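Bench Technician, Hand-Held Gripper Maintenance
Fililow, Clodley site — full time, permanent, starting in May or soon after
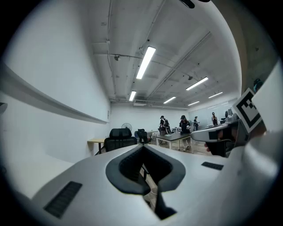 One of our hand-held grippers in the workroom at Clodley, with its square marker above the jaw.

Fililow is looking for a bench technician to set up, look after and repair the hand-held grippers used at our Clodley site. You would take over the day-to-day care of the whole set, along with the bench, the spares and the repair log. The present technician is moving to our Whitlock site and will overlap with you for the first few weeks.

About the work

Our collectors use the grippers by hand to carry out ordinary tasks, and the recordings go to the teams who train robot arms. Each gripper has a moulded body, a pair of jaws, a camera and a printed marker. They are used for most of the working day and they get knocked. Screws back out, pads wear smooth, markers get scuffed and cables fail where they bend. A gripper with a jaw slightly out of line will still record, and the fault may not be noticed until the data is checked, so most of this job is finding small faults early.

You will work at a bench in the same building as the collectors. They bring you anything that feels wrong, and you decide whether it goes back out, waits for parts or is stripped down.

What you will do

Morning checks start at 7.45, before the collectors arrive. For each gripper going out that day you will:

Open and close the jaws through their full travel and feel for grit or play.
Check that the tips meet squarely.
Check the marker for lifting corners, scratches and glare, and make sure its mount has not shifted.
Clean the lens and take a short test recording.
Look over the cable and its strain relief.
Sign the gripper out in the log.

After the checks you will work through the repair shelf. Typical jobs are replacing grip pads, refitting or replacing marker plates, changing jaw springs, re-seating the slide, and making up new cables. A full service is done every 4000 jaw cycles, as shown in the log. It means taking the body apart, cleaning and greasing the slide, changing both pads whatever their state, and running the calibration again from the start. Expect a full service to take up most of a morning while you are learning.

Calibration is done on a fixed stand using the Indow software, which we wrote ourselves. The gripper is clamped, the jaws are closed on a set of steel gauge blocks, and the software compares the marker positions with the block widths. You will be shown how to do this and it is not hard to learn, but it does call for patience. If the result is out of limits you find out why and put it right before running it again. We don't accept a second run on its own as a repair.

You will also:

Keep the spares cupboard stocked and tell purchasing when something is getting low.
Print, cut and mount replacement markers, keeping the correct size and the white border.
Write up every repair, including the ones that took two minutes.
Show new collectors how to hold, clean and store a gripper, and what to report.
Send a short note each month to the design team at Whitlock on which parts are failing and how.

That last one matters a good deal to us. The current pad fixing was changed after the bench reported that the old one let go at the corners, and we would like more changes to come about in this way.

What we need from you

You should have worked with small mechanical or electrical assemblies and be able to show it. That might be camera or bicycle repair, instrument work, a college course with plenty of bench time, model making or something else along those lines. We don't mind which. You will need to:

Use small hand tools neatly, including torque drivers and feeler gauges.
Solder connectors and fine cable to a tidy standard.
Follow a written procedure, and say so when it is wrong.
Read a simple assembly drawing.
Keep clear written records.
Be comfortable with a computer. You will run software and move files, but you will not be asked to write code.

Useful, though we can teach it: experience with 3D printed parts, basic camera set-up, or any kind of calibration work. A background in robotics is welcome and is not required. Two of the present team had never handled a gripper of any sort before they joined.

The job is mostly seated bench work with some standing and walking. Much of it is close work under a magnifier, and the bench can be raised and lowered. Please let us know if you would need other changes to do the job and we will talk them through with you.

Hours, pay and place

Hours are 7.30 to 3.45 with a paid lunch break. There is no shift work and no weekend working. Very occasionally we ask for a later finish when a batch of new grippers has to be ready, and this time is paid or taken back, as you prefer.

Pay is by grade. The bench technician grade and its current rate are set out in the job pack, which we send to everyone who asks. On passing probation there is a one-off tool allowance of £1000. You choose the tools, they are yours, and they go with you if you leave. Until then you can use the shared set, which is complete apart from the small torque driver that is away for checking.

The site is in Clodley, a short walk from the bus stop on the main road. There is a bike shed, and parking is limited. You would visit Whitlock a few times a year, with travel paid.

Your first three months

The first fortnight is spent beside the outgoing technician, doing the morning checks together and stripping down a retired gripper as many times as you like. After that you take on the pads and markers by yourself, then cables, then full services. By the end of the third month we would expect you to carry out a service and calibration alone and to have the outcome accepted by the data team. There is a review at six weeks, and a second at the end of probation.

How to apply

Send a CV and a letter of no more than one page to the hiring desk at Fililow, Clodley, marked Bench Technician. In the letter, please describe one thing you have repaired: what was wrong, how you found it and what you did. It can be anything. A repair that took several goes is fine, and we would like to hear about those goes as well.

If we ask you in, the visit lasts about half a day. You will see the workroom, talk to two of the team and do a practical task at the bench. The task is to take a gripper with a fault, find the fault and write it up as you would in the log. You do not have to finish the repair. Tools are provided, but bring your own if you are more at ease with them. We pay standard travel costs for the visit — please keep your tickets.

We reply to every application, and will give comments on the practical task to anyone who wants them.

Applications close at noon on the last working day of April. Questions about the job can be sent to the same desk beforehand, and you can also ask for the job pack in large print.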